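I went in to Vemley for milk and came home two hours later without any, so that's how my August is going. The reason is that the old Pustell building on the corner finally has its doors open again, and there's a show in it! A proper one, with a room sheet and a bench to sit on and everything.

It's by Sizwe Mthembu, and it's called Buenaventura. Some of you will remember the piece Sizwe put in the library foyer a few winters back, the one with the coat hooks that everybody hung their coats on. This is a much bigger thing. It takes up both floors of the Pustell, and it starts before you're properly inside, with a low hum coming through the mail slot that I took for a fridge.

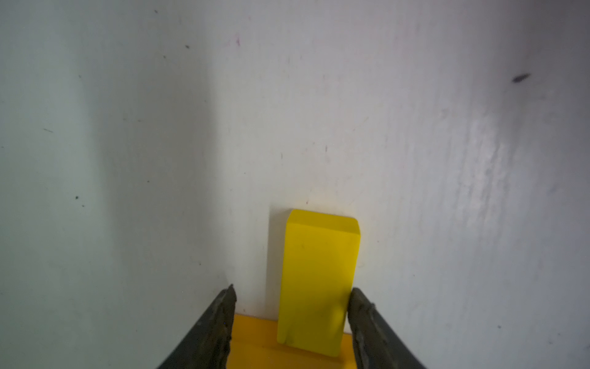
*Yellow on yellow.*

The idea, as far as I could get it from the room sheet (two pages, small type, bring your glasses), is that Buenaventura is a hotel that was planned and never built. Sizwe has made the bits of it a guest would brush past without noticing. There are door chimes. There's a length of corridor carpet rolled up and standing on its end. There are 249 room keys, every one cut differently, hung on a wire that runs from the front window to the back stairs and sags in the middle so you have to duck a little. I ducked. The man behind me did not, and the noise was lovely.

I spent most of my time on the ground floor, which is the keys and the chimes. The chimes go off on their own schedule and I couldn't work out the pattern, though a woman on the bench told me she'd been there since opening and was fairly sure it had one. She was writing the times down on the back of a receipt. I looked over her shoulder and it was a lot of times.

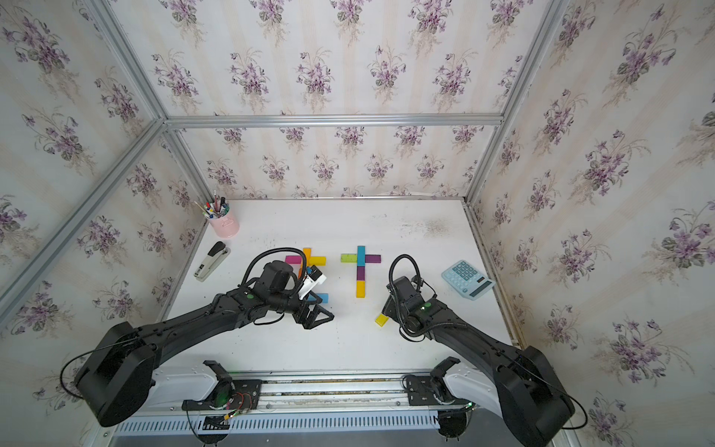 Upstairs is quieter and, for my money, better. You go up 16 steps (they're numbered in chalk, and I don't know if that's the art or the building inspector) and come out in a long room with the blinds half down. Sizwe has recorded people reading out what they'd have written in the guest book, had there been a hotel to stay in and a book to sign. There are 18 of these voices, coming from little speakers set into the baseboards, so everyone up there ends up crouching or sitting on the floor like it's kindergarten. One person complains about the towels for a good long while. Another one just says the view was nice and thanks the cook. I got a bit teary at that, and I can't tell you why.

I did manage to grab Sizwe for a minute by the coat rack. I asked whether the hotel was a real plan or a made-up one, and got a grin and "I've seen a drawing of the laundry." So make of that what you will. Sizwe also said the hardest part was the keys, and that the fingers on one hand still haven't forgiven the file.

### Getting there and getting in

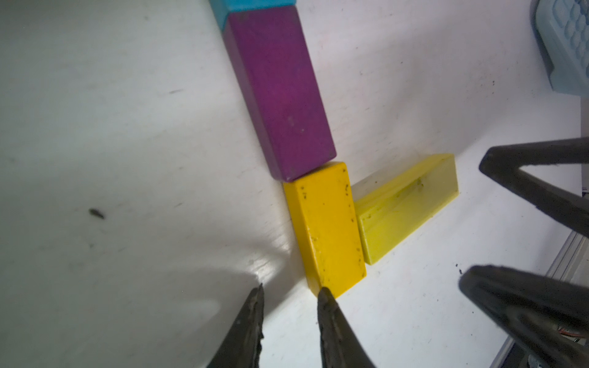

### What I didn't love

I do have a grumble or two. The room sheet is written in that style where every object "proposes" something, and I had to read one paragraph three times before I gave up and looked at the carpet instead. I'd have liked a plain line somewhere telling me what things are made of. And the upstairs room gets stuffy by mid-afternoon, with the blinds down and a dozen people on the floor.

There's also the matter of the third room, at the back, which has a rope across it and a sign saying Plokon. I assumed it was closed. Turns out Plokon is the name of the work in there, and you're meant to look at it from the rope. I only learned this from the receipt lady on my way out, so I went back. It's a single hotel bell on a shelf, and you can't reach it. I stood there wanting to ring that bell more than I've wanted anything in weeks.

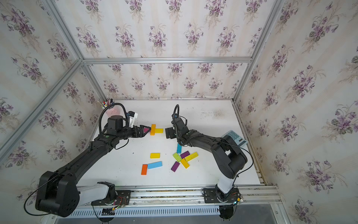

My neighbour went the next morning on my say-so and came back cross about the bell and delighted with the guest book, so we've agreed to disagree about the rest over the fence. Her favourite voice was the towels one. She's going again with her sister.

Admission is by donation, and there's a jar by the door. The bigger ticket is the evening listening session, where the chimes get turned off and the guest book is played from start to finish with the lights down. They've put out 70 chairs for that one, and it was filling up when I asked, so put your name on the clipboard at the front desk if you want in. It starts at 7 p.m. and I'm told there'll be tea.

The front door sticks, by the way. Give it a shove with your shoulder. Doors open at ten in the morning and close at four, and the stairs are the only way up, but the desk has headphones with all the guest book voices for anyone who'd sooner stay on the ground floor. Street parking is hopeless on the Pustell side, so try behind the bakery.

The show is up until the end of the month. I'll be at the listening session, near the back, and I still need milk.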